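Section 5 – First wash, drying and putting clothes away

Applies to the Beltden 848 washer-dryer, counter-height and full-height versions. If you have the older Beltden with the pull-out drawer on the right, skip to the drawer notes at the end of this section.

Read Section 4 first (water, drain hose, leveling). Don't start here with the shipping bolts still in. The drum will bang around and the warranty won't cover it.

5.1 Before you switch on

1. Shipping bolts out. All of them. Keep them in the bag with the manual, you will want them if you move house.

2. Cold tap open. Turn it all the way, then back a quarter turn.

3. Drain hose hooked over the standpipe or clipped to the sink. Not pushed down so far that it seals. It needs air.

4. Plug in. Wall outlet only, no extension cord, no power strip.

5. Check inside the drum. There's usually a card, a foam block and a bag with the measuring cup in it. Take all of it out.

Caution: The foam block behind the door seal is easy to miss. Run a hand around the whole rubber ring. Foam in the pump means a service call.

5.2 Empty first cycle

Run one cycle with nothing in it. Clears factory dust and the test water.

1. Half a cup of powder in the main compartment. No softener.

2. Dial to Cottons, hot.

3. Press and hold Start until the light goes solid. A quick tap won't do it.

4. Leave it. The display may drop from a long time to a short one early on, this is normal, the machine is working out the load.

5. When it beeps, wait for the door lock to click. Then open.

Note: A little water left in the bottom of the rubber seal is fine. Wipe it. A puddle on the floor is not fine – go back to Section 4, drain hose.

5.3 Sorting

Quick version. The long version is on the inside of the detergent drawer.

Whites and pale colors together. Darks together. Towels on their own, they shed and they hog the spin. Anything new and strongly colored goes alone for the first wash or two, reds and dark denim especially.

Empty pockets. Tissues, coins, pens. Zip zippers up, undo buttons. Turn printed shirts inside out or the print will crack, sooner on hot.

Bras and anything with a wire: mesh bag. A wire that gets through the drum holes will stop the machine dead.

5.4 Loading

1. Drop items in one at a time. Don't ball them up.

2. Fill to three quarters for cottons, half for easy-care, a third for wool. You should be able to get a flat hand in over the top.

3. Mix big and small. A single heavy thing, a bath mat say, will throw the spin off and you'll get the E3 code.

4. Push the door until it clicks. Check no sleeve is caught in the seal.

Caution: Do not wash anything that has had gasoline, paint thinner or cooking oil on it, even if it smells clean. Fire risk in the dry cycle.

5.5 Picking a program

Daily – most things, most days. Warm.

Cottons – sheets, towels, underwear.

Easy-care – shirts, blends, anything that wrinkles.

Wool – cold, slow spin. Will not dry after. Lay flat.

Quick 17 – a 17 minute wash for things worn once. Not for stains. Small load only, if you fill it up the clothes come out with powder on them.

Stemau mode – steam refresh, no water wash. Dry clothes only. Shirts that have been in a suitcase, jackets, that kind of thing. Tank at the top left has to be filled with distilled water, see Section 7.

Note: Wash + Dry in one go needs a half load. The drum that washes a full load can't dry a full load. Most of the "it doesn't dry" calls we get are this.

5.6 Drying

1. Take out anything with a "do not tumble" tag before you press Dry. The machine can't tell.

2. Give each item a shake and drop it back in. Sheets wrap round everything else, so pull them apart.

3. Choose a level. Iron Dry leaves a bit of damp. Cupboard Dry is for things going straight on the shelf. Extra Dry is for towels, and hard on everything else.

4. Start. Don't open the door in the first few minutes, the sensor has to start over.

5. At the end the drum keeps turning now and then with no heat. This is the anti-crease turn. Press Stop to end it and get the door open.

Caution: The drum and any metal on the clothes are hot at the end of a dry. Buttons, studs, zips. Let it finish the cool-down.

5.7 Taking out and folding

Do it soon. Half the creases people blame on the machine come from leaving the load sitting there overnight. If you can't get to it, set Delay so it ends when you're home.

1. Unload to a flat surface. A made bed is better then a table, more room and nothing slides.

2. Do cotton tees first, while they still have some warmth in them. Pull gently at both ends to square up the hem, smooth with your palms from the middle out, then fold.

3. Soft creases will mostly drop out on the shelf. Sharp ones need an iron or a short run on Stemau mode.

4. Sleeves in first, then sides, then bottom to top. Or roll them. Rolled takes less space in a drawer.

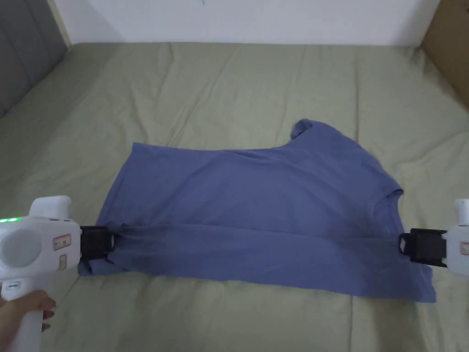 5. Stack by type, heaviest at the bottom. Leave the cupboard door open for an hour if anything still feels cool to the touch, cool often means damp.

5.8 Cleaning the lint filter

Every dry. Really every one.

1. Machine off. Lower right flap, press the top edge, it drops open.

2. Pull the filter toward you. Peel the lint off with dry fingers.

3. If it looks gray and shiny, that's softener build-up. Warm water, soft brush, let it dry fully.

4. Push back until flush. The flap won't shut if the filter is crooked, don't force it.

Note: With the filter out the Dry button is locked. Display shows FIL.

5.9 Codes you might see in the first week

E1 – no water. Tap closed, or kinked hose.

E3 – load out of balance. Open, spread it out, start again.

E5 – not draining. Check the pump trap, Section 8. Have a tray ready, a fair bit of water comes out.

FIL – filter missing or not seated.

CL – child lock on. Hold Temp and Spin together for 3 seconds.

Anything else, write down the code and switch off at the wall for 5 minutes. If it comes back, call service.

5.10 Older Beltden with pull-out drawer

Same as above except: main compartment is on the left, not the middle. No Stemau mode. Quick wash is a separate button and there's no child lock. The lint filter is inside the door, at the bottom of the ring, and lifts straight up. Codes start with F in place of E but the numbers match.

5.11 Service

Parts and repairs are handled by Demchenko Appliance Service. Have the model and serial number handy – sticker inside the door, lower edge. Lines are open from 8 a.m. Calls pile up in November when the heating goes on and everyone starts drying indoors, so try the web form then.

Customers in Nukus: use the pickup counter for filters, seals and hoses, no appointment needed. Bring the old part with you, the two seal sizes look the same and they dont swap.

Next: Section 6, Delay start and saved programs.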